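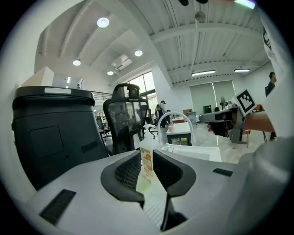
Drosaria Hand-Held Gripper: Good Practice Pack, second edition
Product code DR-GP2. In stock at Pruston and Ostholm.

The second edition is finally out, and we are so pleased with it! If your group records demonstrations with a hand-held gripper and later trains an arm on them, you already know how much depends on small habits. One operator squeezes slowly, another snaps the jaws shut. One session starts with the jaws open and the next one doesn't. The pack is a full set of working rules for that kind of recording, written by people who do it every day, plus the printed parts you need to follow them.

What's in the box

Rule book, 83 pages, spiral bound so it lies flat on a bench
22 session cards, wipe-clean
Marker board set with stand, matte finish
Jaw gap gauge
Roll of station labels
Log sheets, pad of 90

What changed since the first edition

The chapter on markers is completely new. The old one told you to put a marker "in clear view" and left it there, and we got a lot of mail about that (fair enough). Ilham Ait Brahim rewrote it from scratch after a long spring of testing at our Pruston workshop. It now covers mounting height, glare from windows and shiny floors, what to do when furniture has to move, and how to check that a marker is still flat. Her pages on glare are my favorite part of the whole book.

Ehsan Jadoon did the section on consent and shared rooms. Wide lenses take in far more than the task, and in an open workspace that includes people who are just walking past. His rules are short. Post a notice at every entrance before recording. Tell people how far the lens sees, because most of them guess much too low. Keep a way for anyone to ask for a clip to be pulled, and write down when it was done.

A few of the rules, so you can see the style

2.1 Start each clip with the jaws fully open and hold still for a slow breath.
2.4 Keep your sleeve and forearm out of the lens as far as the task allows. If a sleeve does get in, finish the clip and note it on the log sheet.
3.2 At a sink station, pumps and bottles get picked up from the side. Try the grip once with the power off.
3.3 Dry the jaws between takes. Use a lint-free cloth, never a paper towel.
4.7 Keep cups and other light things back from table edges.
5.1 Chairs are part of the setup. Put them back where the station card says before the next operator starts.
6.5 Wipe the lens at the start of every session and again after a break.

Every rule has a number, a sentence or two of plain wording and a line at the bottom for your own notes. Please write in it! Our own copy is full of pencil.

How it fits with your safety paperwork

The pack is a set of good practice for recording and handling. It doesn't replace the risk assessment for your robot cell or any standard your site has to meet, and chapter 7 says clearly where our rules stop. Anything involving a powered arm in reach of a person belongs with your safety lead. The session cards have a box for that person's initials.

Fit and materials

The jaw gap gauge fits the Drosaria hand-held body and the Backlund adapter, both jaw sizes. Older Backlund adapters with the screwed collar need the thin gauge, sold separately. Session cards are sized for a standard letter clipboard. The marker stand takes some 400 grams before it starts to lean, so leave the heavy clamps off it.

Updates

Owners of the first edition can download the marker chapter for free with the code inside the back cover. Corrections are posted on this page. So far there are two: rule 3.6 should refer to card 9, and the drawing next to rule 5.4 is upside down in the earliest copies. The next printing is planned for June, and it will have a proper index (many of you asked).

Send us your own rules, too. Several of the best ones in this edition came from customers, including the whole of 6.5, and we credit everyone by name at the back unless they'd prefer otherwise.

Page last updated 10 April 2018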